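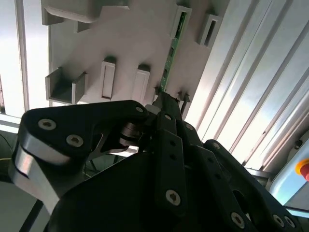
What is a consular archive for?
It keeps the record of what a state did for its own people abroad, case by case: passports, deaths, detentions, unpaid wages, lost luggage, the lot. Embassies keep the big political files. Consulates keep everything else.

Chapter 4
Reading the Consular File

Before you start
You need the glossary from Chapter 2 (dispatch, note verbale, exequatur, minute). Go back if those are hazy. Bring a pencil. Most readings in this chapter come from the Plostbridge consular papers, edited by Bushra Cheema and Naveed Virk, and cited as PCP plus item number.

4.1 A small office with a lot of paper
Plostbridge. A port, one consul, one clerk, a rented room over a chandler's shop. The surviving papers run to 1647 items. Of these, 187 are political in any sense a foreign ministry would recognize. The rest is sailors. Sailors owed money, sailors in jail, sailors dead of fever with a trunk and two shirts to send home.

Older handbooks skip this material. Too local, too dull. Cheema's introduction to the edition takes the other side, and this chapter mostly follows her, with some doubts saved for 4.6. Her point, in short: a consul who writes up to 200 letters a year about wages is making foreign policy in small change. He decides who counts as a national. He decides who gets help first. The ministry hears later, if at all.

Keep that in mind for the Yousafzai case below. It looks like a quarrel over a bill. Read it twice.

4.2 The Yousafzai case
Outline only, full text in the readings.

A ship's cook named Yousafzai is put ashore sick in November. Captain refuses to pay the hospital. Hospital sends the bill to the consul. Consul asks the ministry for 50 in local currency and is told to prove the man's nationality first. No papers, they went with the ship. So the consul takes statements from two shipmates and a boarding-house keeper, writes them up himself, and stamps them.

Then the trouble. The port authority says a consul cannot create proof of nationality by stamping his own notes. The consul says he has done it for years. Both are probably right. The exchange goes on for eleven letters and gets ruder as it goes, and by letter seven they have stoped mentioning the cook.

Questions to hold while reading: Who is each letter realy written for? Which ones were copied to the ministry and which were held back? Look at the dockets on the reverse, transcribed in small type after each item. Students always skip the dockets. Don't.

4.3 Three kinds of letter
Out-letters. Kept as press copies, often faint. Dates reliable, names less so.
In-letters. Originals. Check the received stamp against the date at the top, a gap of weeks is normal.
Local letters. To the harbor office, the jail, the hospital. Worst kept and most useful. Many survive only because Alcides Moura, a later vice-consul, used the backs for his accounts. His figures are printed too, in an appendix, and are worth an hour.

Tariq Jatoi has argued that the local letters should have been edited as a separate volume. See his review in the further reading, and Maham Satti's reply. Satti has the better of it on dating, Jatoi on layout.

Now turn to PCP 12, the captain's first refusal. Read it through once without notes. Section 4.4 begins with its second paragraph.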